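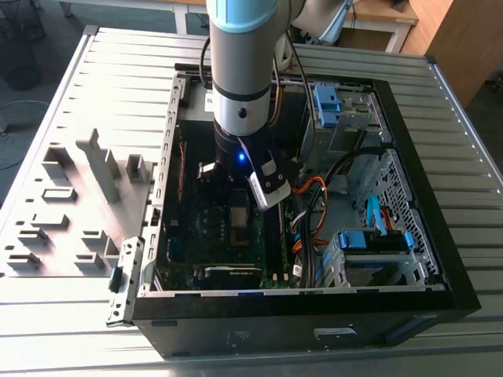
8 January 2020 – Pomgate tower, side panel off

On its side on the slatted table, where small screws go to be forgotten. Graphics card still in along the bottom of the board. Drive rails are blue, latches are blue, SATA cable is blue – somebody at Pomgate got a deal on blue. Bagged 6 screws, labeled 58. Jyoti Dhillon wants the optical drive kept. Fine. Memory next, then the card.

2 comments

Bajwa: Which bin for the rails?

Jyoti Dhillon: Mine.

Shares: 6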